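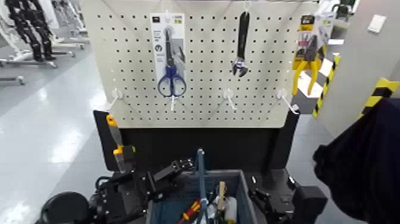 Hjørdis Skjelbred told me I'd never get out of the one-big-bin habit until I put up a pegboard, and that once I had one I'd wonder where to hang everything. Well, she was right on both counts! I have the board, I have the hooks, and I'm stuck on the layout like it's a jigsaw puzzle.

So far I've hung the easy stuff along the top: scissors, the adjustable wrench, a pair of pliers. The scissors and pliers are still on their store cards and I can't decide if I should leave them that way for now (they hang so nicely from the little punched hole) or rip everything off the cardboard and do it properly. Then there's the bin. Screwdrivers, a scraper sort of thing, something with a wooden handle, all standing up or lying down any which way, and I have to dig every single time.

My trouble is what goes on the lower hooks. Screwdrivers don't have holes in the handle, or mine don't anyway. And I keep worrying about having anything with a blade down low, where I'm always reaching into the crate underneath.
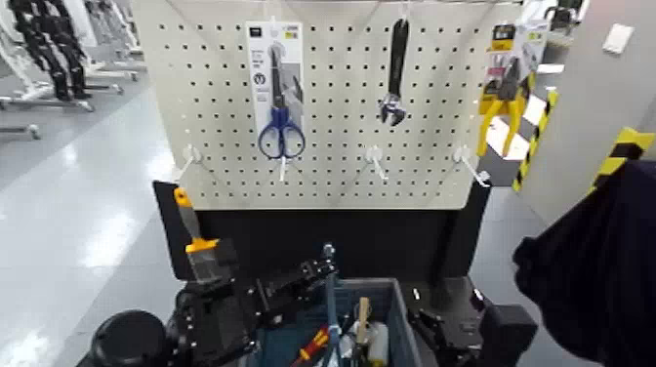
Scissors, wrench and pliers along the top, tool crate in front of the black cabinet.

The hooks are the plain white rod kind. I've got 2 packs of them from Maluleke, 15 to a pack, so I'm not short on hooks - just on sense. Do you group by job, by size, or by what you grab most? And does anybody have a fix for hooks that lift out with the tool when you're in a hurry? I'd like to get this done over the weekend before I lose interest and it all goes back in the bin.

Thanks in advance!

Refilwe Mnguni, Skatavville
Jul 13, 2024

We use cookies to keep you signed in and to see which pages get read. Accept all | Manage choices

Nosipho Kruger

Oh, I love this kind of job. OK, first thing: lay it all out on the floor before you hang another piece! I taped off a rectangle on the garage floor the same size as my board and shuffled tools around in it for a whole evening with a cup of tea, and it saved me so much fiddling (my knees complained, but never mind).

I group by what I grab most, and I put those at chest height, not up at the top. The top row is for things I want to see but hardly touch. So if the adjustable wrench only comes out when the sink leaks, it can stay up there, and your everyday screwdrivers should get the good middle spots.

For screwdrivers without a hole you want the ring type of holder, a loop that sticks out and the shaft drops through it. Or a strip of scrap wood with holes drilled in it, screwed to the board. Mine has 13 holes and I've filled every one, so leave yourself more room than you think. Mark the hole spacing on the wood before you cut it - I didn't, and my strip ended up crooked by half a hole and still is.

Take the cards off! You'll have to slip the pliers off the card to use them and then they won't go back on the same way, and you'll end up with cardboard on one hook and pliers on the bench. Bare pliers can straddle a hook with the handles on either side.

Blades I'd keep high or in a sheath. If the scraper edge is nasty, cut a piece of old garden hose, slit it down the side and push it over.

Jacobus Steyn

get the locking hooks, or put a zip tie through the board and round the base of the hook. mine haven't moved since January

also check there's a gap behind the board. if it's flat against the wall some hooks won't seat all the way and that's why they come out

Sibusiso Magagula

I gave up and kept the bin. Put a couple of dividers in it so the long things stand up, hung only the stuff I use every week, and I'm happy enough. You don't have to fill every hook.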